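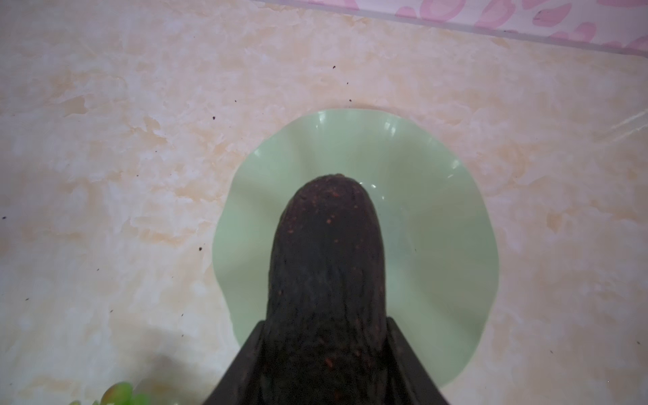 牛油果熟没熟，盘子说了不算

每年到了七月，读者来信里总有一批是问牛油果的。今年的问法有点变化，问的人大多已经不问怎么挑了，问的是为什么照着网上的办法挑，切开还是不对。本期就从这件事说起，顺带把几样最近总跟牛油果摆在一起卖的东西也看一遍：波浪边的浅绿盘子、仿大理石纹的台面、粉色豹纹的墙板，还有墙板接缝上的那几根铝条。它们经常凑成一套出现在"小角落改造"的推荐里，看着都挺顺眼，我们对其中大部分说法不太信。

先说颜色。"皮黑了就是熟了"这句话流传太广，广到卖果子的也拿它当包装文案。它只对一部分品种成立，就是超市里最常见的那种皮糙、带疙瘩、熟的时候由绿转黑褐的。换成皮一直是绿的品种，等它变黑，等来的多半是坏果。就算是会变黑的那种，颜色也常常跑在果肉前头。冷库里待久了的果子，皮可以黑得很彻底，里面一半硬一半发灰。编辑部买过不少这样的，外面无可挑剔，切开只能扔。

再说斑点。深色果皮上有些橙褐、锈色的小点，很多人看见就放回去了，也有文章信誓旦旦地说有斑点的更甜（牛油果什么时候要论甜了？）。我们两边都不信。果皮上的小点有很多来历，树上的枝叶蹭的、皮孔长大后木栓化的、运输里磨的，多数停在表皮那一层。真正该在意的是凹陷，手指顺着果身摸过去，有一块比周围塌、比周围软，那一块下面大概率已经发黑。斑点用眼睛看，凹陷得用手摸，而大家偏偏爱发照片来问。照片里看得见疙瘩，看得见颜色，软硬是一点也看不出来的。所以请不要再寄照片让我们判断能不能吃了，我们判断不了，别人说能判断的，您也多个心眼。

还有掀蒂法。把果蒂抠掉，看下面的颜色，绿的正好，褐的过了。这个办法有一点道理，可是抠了蒂的果子就开了一个口，您看完觉得不合适放回去，下一位买到的就是一颗从顶上开始变质的果子。在自家厨房里掀自家的，随意；在货架前掀，我们不赞成。

比较可靠的还是老办法，整颗托在掌心里，用整个手掌去合它，不用指尖戳。硬得像石头，放着；合下去微微有点让，当天或者第二天吃；一合就瘪，赶紧切开看。指尖戳出来的坑，过两天就是一块黑斑，超市里那些坏掉的位置，有不少正好是一个拇指大小。

Vlachou 的"成熟度标签"值不值得多付钱

Vlachou 今年给盒装牛油果加了一圈标签，分几档，最熟的那档写着"今晚可食"。听着省心。我们前后买了好几盒，结论是标签对"不能吃"的判断还行，标着偏生的确实都偏生；对"能吃"的判断就很随缘了，同一盒里标着同一档，一颗能抹面包，另一颗能当镇纸。

问过客服，得到的答复是标签反映装盒时的状态。装盒是什么时候，盒子上没有写，客服也没有说。那"今晚"是哪个今晚？一个没有起点的倒计时，我们不知道该怎么用。价格倒是实实在在地比散装高。如果您家附近的散装牛油果允许您用手托一托，散装更划算。

催熟的偏方也顺便清理一下。和香蕉、苹果放进纸袋，有用，快慢看室温。埋进米缸，有点用，主要是因为米缸密闭，米本身没出什么力，还容易忘在里头。烤箱低温烘十分钟这一类，得到的是软的、没熟的牛油果，带一股青味，怎么调都压不下去。微波炉同理。切开了发现没熟的，老老实实两半合上，包紧，冷藏，隔天看一眼，能不能救回来要看运气。不想等的话切薄片用油煎一下，当蔬菜吃，反倒比硬等更像一道菜。

留核防褐变的说法也有读者拿来问。核只能保护它压着的那一小块，露在外面的照样变色。想少变色，表面抹一层柠檬汁，保鲜膜贴着果肉包，别留空气。泡水里冷藏那种做法在短视频上火过一阵，我们不推荐，水泡着的果肉不变色，可细菌不看颜色。

波浪边的盘子，好看，洗起来另说

Ando 那只浅绿色、边缘起伏的浅盘，最近几乎成了牛油果的固定搭档，我们怀疑有一半人是为了拍那一口绿才买的。单只卖 100 元，这个价钱放在日用盘里不算便宜，所以多说几句。

优点先讲。颜色确实耐看，薄荷里带一点灰，摆深色的东西很出挑，摆绿叶菜就有点闷。盘心是平的，切水果、放吐司都稳当。边缘的起伏在光下一深一浅，哪怕盘子空着也不单调。

问题在边上。波浪的每一个凹处都是藏东西的地方，酱油干了以后在凹槽底部留一道细线，海绵的直边够不着，得用手指顶着布一道一道地抹。牛油果泥尤其讨厌，干了以后颜色发褐，跟浅绿的底一比特别显眼。宣传里说"易清洁"，平的部分是易清洁的，这我们承认，平的部分哪只盘子不易清洁呢？

另一个麻烦是叠放。波浪边的盘子要对准了波峰波谷才能叠稳，没对准就翘着，一摞里只要有一只歪，上面的全歪。家里只有一两只无所谓，打算买一套的，先想想橱柜。洗碗机里同样占地方，卡架子的间距也未必合适。

至于"浅盘适合一切"的说法，带汤汁的就别想了。盘子浅，端起来走两步，汁水先到边，再从波谷的缺口出去。它是一只放干东西的盘子，拿它放半颗牛油果、几片面包、一块点心，合格。拿它当主力餐盘，不合格。

我们的意见：喜欢颜色的买一只，够了。

大理石纹的台面到底防什么

浅色大理石纹的台面和地面，这两年从厨房一路铺到了宠物角、储物格、梳妆柜里头。真石头很少，绝大多数是印上去的纹路，底材五花八门。印花的有印花的好处，轻、便宜、换得起，我们对纹路本身没有意见。有意见的是它总被说成"耐脏"。

耐脏这个词，卖家和买家理解的常常是两回事。纹路深浅交错，面包渣、头发掉在上面看不太出来，这叫藏脏。脏东西还在那儿，只是您没看见，等您看见的时候，往往已经是手摸上去觉得涩了。对一个要切水果的台面来说，看不出脏恐怕算不上优点。

Prarnia 的仿大理石纹桌垫卖得最好，页面上写着防水、防油、防烫、防刮。这四样我们挨个试了。防水没有问题，水珠放了一夜，一擦就走。防油基本成立，隔夜的油印要用点洗洁精。防烫就得打折扣，刚离火的锅放上去，拿开以后留了一圈印子，光线斜着看很明显，擦不掉。页面最底下有一行小字，写着建议配合隔热垫使用，那这个防烫防的是什么，我们没想明白。防刮也一样，指甲刮不坏，水果刀轻轻一带就是一道。切牛油果请用砧板，别因为垫子像石头就真拿它当石头。

还有一个小毛病，卷着寄来的垫子，四角要翘很久。说明书说平铺 4 小时即可恢复，我们拿书压着，到第二天早上还有一个角不服气。用吹风机的热风慢慢吹背面有点帮助，距离远一些，急了会缩。

浅色的纹路另有一个不常被提到的短处：色差。同一款分两次买，底色一个偏奶油，一个偏灰，拼在一起中间那条线怎么看怎么扎眼。要铺大一点的面积，一次买足，多留一块备着。退换的运费比多买那一块还贵。

粉色豹纹围起来的小角落

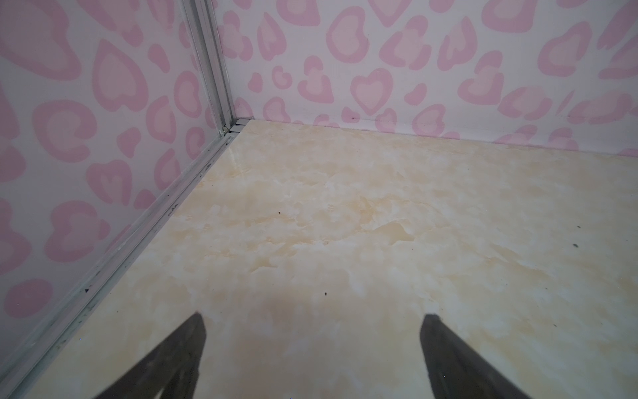 用印花板子围一个小空间，是今年来信里第二热的题目。我们发过一份小问卷，问读者愿不愿意把柜子里、格子里、角落的墙面换成图案板，收回来大约 805 份，愿意的比我们预想的多得多，选得最多的图案里就有粉色豹纹，尤其是斑点画成心形的那种。坦白讲，编辑部起初没有一个人看好它。

看久了，得承认它有它的道理。豹纹这类图案斑点大小不一、方向不一，边界又破碎，本身就没有"对齐"这回事。条纹和格子稍微贴歪一点，整面墙都在替您宣布；豹纹歪一点谁也看不出来。对第一次动手的人，这是很实在的好处。白底加粉也不压光，小空间里不至于闷成一个盒子。

疑问也有几条。

一是密度。卖家的样图通常只给巴掌大一块，心形、圆圈、月牙，个个可爱。铺满两面墙以后，白底就剩不下多少了，眼睛没有歇的地方。人坐得近，近处的斑点又显得特别大。我们的建议是先买一小张样品，贴在原位看几天，早上看一次，夜里开灯再看一次。要是第三天还没烦，再下单不迟。只贴一面，另一面留素色，也是一个稳妥的做法，只不过推荐文章里很少这么写，少卖一半板子嘛。

二是反光。表面略带光泽的印花，好擦，可灯一打就有亮斑，正对着灯的那面尤其明显。想拍照的人往往是这时候才发现的。哑光的不反，可哑光的沾了手印不好对付。两样只能挑一样，说既哑光又一擦就净的，我们至今没有见到实物。

三是平整度。薄板立起来，最容易出问题的地方在下沿。上面有固定，中间靠张力，下沿稍微长那么一点点，就会往里或往外鼓。很多人以为是板子受潮，找卖家理论，其实量尺寸的时候就埋下了。板子裁得比净高略短一线，让它有地方伸缩，短的那一线由底边的压条盖住，外面看不见。裁得严丝合缝听着讲究，装上去多半要鼓。

铝条这件事，比图案要紧

说到压条，来信里几乎没有人问，可我们认为这是整个小角落成不成的关键。两面墙的竖缝、墙和地面之间的横缝，靠的都是那几根铝型材。图案再热闹，接缝处露着毛边，就是一件没做完的活。

Skarkidel 的银灰色铝条是不少改造套装里的标配，带凹槽，长度要自己裁，商品编号 1051 的那款是配阴角用的。东西本身不差，挺直，凹槽也顺，灯下有一条细细的亮边，把花哨的墙面收得利落一些。让人起疑的是"免工具、一刻钟装好"这句。裁铝条怎么免工具？套装里确实没有锯，因为锯得您自己有。

切口是第一道坎。家用的小钢锯能切，切完有毛刺，不锉平会割手，也会刮花板面。锉刀套装里也没有。竖条和横条相交的那个角是第二道坎，三根条子往一处凑，任何一根长了短了都在这里现形。竖条直着顶到横条上，最省事，也最容易留一道小缝；斜切四十五度对拼，好看，对手艺的要求高出一截，家里没有斜切盒的就别勉强了。我们见过的成品里，角上有一点缝、露一小截金属头的，比严丝合缝的多得多，包括卖家自己的展示图，放大看就知道。

有点缝要不要紧？看用处。只是放东西的角落，一点小缝，几个月之后您自己都忘了它在哪儿。会碰水的，或者会掉食物碎屑的，那道缝就得当回事，渣子进去了很难出来，夏天招蚂蚁。补一点透明的密封胶，抹平，等干透再用。别用白色的，过一阵发黄，正好把本来不显眼的缝描出来。

竖条的垂直也值得多看一眼。小空间里缺少参照，眼睛很容易被图案带跑，豹纹又偏偏没有一根直线可以比。装的时候用一根绳子坠个螺母当铅锤，比手机上的水平仪可信，手机壳的边不一定是平的。先定竖条，再定两边的横条，顺序反过来，误差就全攒到角上去了。

还有读者问能不能不用铝条，直接拿胶带包边。能，短期。胶带的边会吸灰，吸成一条灰线，浅粉和白的底衬着格外清楚。

几样东西要不要一起买

现在很多店把盘子、桌垫、墙板和铝条打包，叫什么"整套氛围"，价钱写得像是便宜了。我们把其中一套拆开按单品加了一遍，差额小得可以忽略，而套装里的墙板尺寸是固定的，不合适还得自己裁，裁剩的退不了。单买麻烦一点，起码每样都是按自家尺寸来的。

颜色搭配上，浅绿配粉、奶油色的石纹垫底，三样凑在一起倒是和气，这一点推荐文章没有吹牛。只是样样都浅，就很吃日常的打扫，随便哪样脏了都会跳出来。往里放一件深色的东西，视线有个落脚的地方，会好一些。一颗皮色发黑的牛油果就很称职，吃掉了再换一颗，比专门买的摆件便宜。

下期打算试几款号称不沾牛油果泥的硅胶刮刀，其中两款的说明里写着"适用于一切软质食材"。如果您手上有用了半年以上的，欢迎来信说说它现在是什么颜色，刚拆封的就先不用寄了。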